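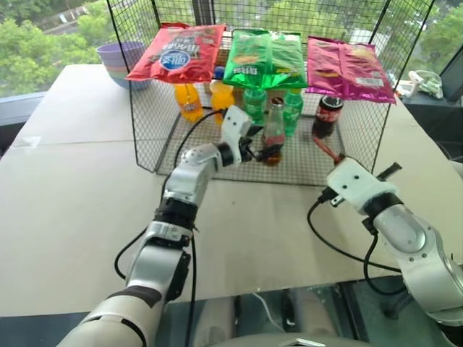
About Skellden

Skellden helps people buy robots, and fairly often helps them not buy robots. We are a small planning office. We don't build arms, we don't sell arms, and no maker of arms pays for our lunch, as anyone who has seen our lunch will confirm.

Our clients are mostly shops, canteens, small warehouses and teaching labs. They come to us with a budget, a deadline and a video somebody sent them. We keep the budget and the deadline and ask them to put the video away for a while.

How we got started

The company began with a bad purchase. Before Skellden was Skellden, its founders worked for a vending supplier and were given a sum of money to "look into automation." They looked into it by buying a machine. It arrived in February, in a crate wider than the loading door. The quote covered the arm. It did not cover the table, the mounting plate, the cables, the safety review, the training or a new loading door.

The original quote is framed in our hallway. Visitors from finance departments tend to stand in front of it for some time.

What we do

Most of our work falls under one of two headings.

Planning before you buy. We spend time where the work is done and write down what gets picked up, by whom, how often, and what happens when it gets dropped. Then we write a plan with a full cost in it, including the dull parts. Dull parts have their own page. It is usually the longest page.

Trials on your own goods. Vendors like to demonstrate with foam cubes, and foam cubes are wonderful to work with. They don't roll, they don't spill, and they have never once been put on sale in a convenience store. We ask for trials with bottles and chip bags, on a shelf with a roof and sides, where a gripper has to reach in through the front and take a bottle by the neck without disturbing the neighbors. If a client sells noodles in a cup, we bring noodles in a cup. You would be surprised how many budgets change after an afternoon of this, in both directions.

How we think about budgets

We keep a purchase checklist called Jiltura. It has 579 lines, and yes, we have been asked to shorten it. We did, once. A client then discovered that their new equipment needed a kind of power outlet their building didn't have, and the outlet line went back in, along with several of its friends.

Jiltura splits every project into 3 pots of money: getting the thing, getting it to work, and keeping it working. Most first drafts we see have put everything in the first pot and a hopeful note in the second. The third tends to be where the spare gripper fingers live, and the software renewals, and the wages of whoever walks over when the arm stops and blinks at everyone.

We also ask clients to budget for one arm or two before they fall in love with either. Two arms can hold a thing steady and do something to it. They also mean more cable, more floor and more ways to bump into yourself. Some jobs need the pair. Plenty need one arm and a better shelf, and shelves are cheap.

Who we work with

We run longer projects with Bratel, who handle electrical and floor surveys and who take an unreasonable pleasure in measuring doors. Lim looks after our training days for staff who will be sharing a room with the equipment, most of whom were not consulted about it and would like to say so. We leave time on the schedule for that.

How we charge

A fixed fee, agreed before we start. We take no commission from suppliers. If our advice is to wait a year, the fee is the same, and we have had to explain this more than once to clients who felt they should get something in a crate for their money.

Coming to see us

Visits are by appointment, and mornings are best. Bring the dimensions of your doors, your ceiling height and a bag of whatever you want picked up. Please don't bring anything with a loose lid. Parking is behind the building, next to the old crate, now used for bicycles.

To set up a first call, use the contact form and tell us what you're hoping to buy, what you've been quoted and who signed off on the number. The call is free and takes half an hour, or longer if there is already a machine in your hallway.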